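Beer News from Clemwood

The Clemwood beer weekend is back in October, and the organisers say it will be bigger, with up to 1000 tickets a session. Last year they sold 694 for the Saturday-style long session and the toilets gave up by mid-afternoon, so I would like to hear more about plumbing before I get excited about growth.

The press blurb promises "a celebration of independent brewing." Fair enough, but two of the larger stands have gone to Wekix, whose lager you can already buy at every bottle shop between here and the highway. I asked how stalls were handed out and was told it was a mix of factors. I asked which factors and am still waiting.

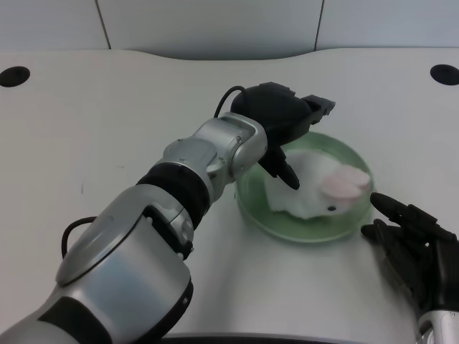
White tabletop, grey wall behind.

Entry is by token again. You buy a card at the gate, load it up, and whatever you don't spend is gone at closing time. The organisers call this convenient. It is certainly convenient for someone. A small pour costs one token, a full glass costs three, and the tokens only come in lots of five — do the sums and see how often you finish on zero. I never have.

There is one good change. Ivanyshyn, the farmhouse brewery out past the weir, will be pouring its sour cherry ale and a dark rye that rarely leaves the shed. They have set aside 500 litres for the weekend. If past form is any guide the cherry will run out first, and the rye is the better beer anyway.

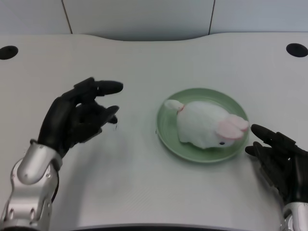
A reader of this newsletter wrote in to say the tokens bother her less than the glasses, which were so small last year that the fill line was mostly a matter of opinion, and that she would happily pay a dollar more at the gate for a proper one she could take home. I put that to the organisers. They said the glassware was under review, and the same phrase turned up in last year's email too.

Food is listed as "a curated range of local flavours." Going by the map, that means four vans, one of them doing coffee. Eat before you come, or bring a sandwich and hope the bag check is in a good mood. The rules ban outside drinks and say nothing about lunch.

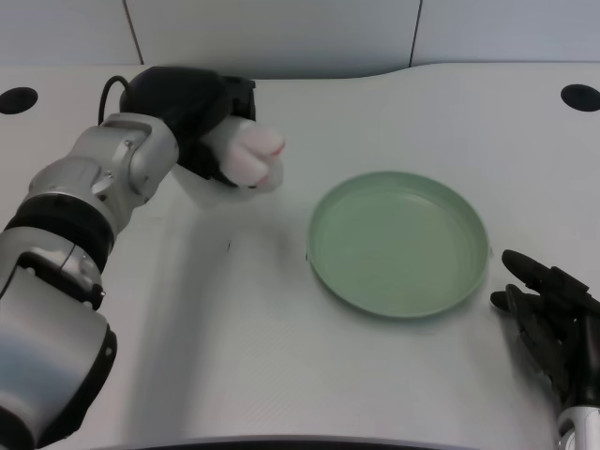
Getting there and home

The shuttle leaves the station at 11 am and then every half hour, in theory. The last one back goes at 10:45 pm, fifteen minutes before the bands finish, and I can't see why. There is no parking on the oval this time. The side streets will fill early and the rangers were out with their books last year, so take the train if you can.

Tickets carry a booking fee, plus an optional cover called Surnirance that is already ticked when you reach the payment page. Untick it unless you have read the terms. I did, and a washout isn't covered unless the whole weekend is called off — in October, in Clemwood, with the creek where it is.
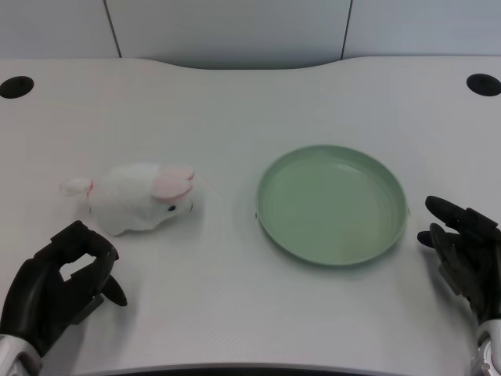

Worth your money?

Perhaps, for the early session. The queues are shorter, the brewers are still willing to talk and the rye should be on. I would skip the evening unless you like the bands, and the line-up had not been announced when this went out. I'll be there from opening with a card of five tokens, and I'll report back next issue on the toilets.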